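The Small Parts Problem

Every household has a drawer. Mine has four, plus a coffee can, and between them they hold enough orphaned switches, knobs and terminal screws to build something, though I couldn't tell you what. My grandfather kept his in baby food jars nailed by their lids to a rafter. I keep mine in denial.

This summer I decided to become a person who sorts. It began with a doorbell. The button had died, I was certain I owned a spare, and after an afternoon on my knees I drove to the hardware counter in Grellevwood and bought another. I found the spare in August, in a sock.

There is, naturally, an industry ready to help with this condition. Skenia will sell you a wall cabinet for $169 with drawers so shallow that a thumb is a tight fit. Tovgate makes a stacking system whose dividers must be ordered separately, arrive in a bag, and promptly become small parts themselves. I tried both. The cabinet looked wonderful for 2 weeks, which was how long it took me to forget what my labels meant. "Misc. round" seemed so clear at the time.

What finally worked was embarrassingly cheap: a couple of plastic trays, a cleared table and something plain to cover it. The cover matters more than you'd think. On bare wood, a black switch can vanish into a knot and stay there until the holidays. On a smooth sheet of one color, it has nowhere to go. 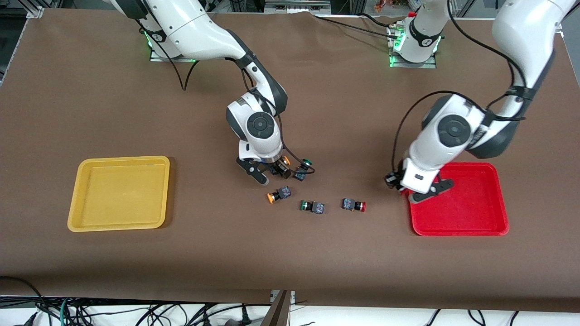
Do you need a separate tray for every kind of part?

Two will do for a first pass, one for what you're keeping and one for what you're not, and the finer sorting can wait until the keepers prove they deserve it.

The trays should be shallow, with a rim, and different enough in color that you can't mix them up after lunch. Yellow and red do nicely. Assign the meanings before you start and write them down, because around the second hour every switch begins to look like an heirloom.

Push buttons are the hardest to part with. They're handsome little things, they come in cheerful colors, and pressing one is so satisfying that it hardly matters that it's connected to nothing. I gave myself a limit of 3 presses per button. I did not observe it.

The can is empty now. The drawers are down to two, and the cabinet has gone to the Cheung Street swap shop, labels and all, where I hope someone is delighted by "Misc. round." I did keep one green button that fits no device I have ever owned. It lives on my desk, and I press it when the phone rings.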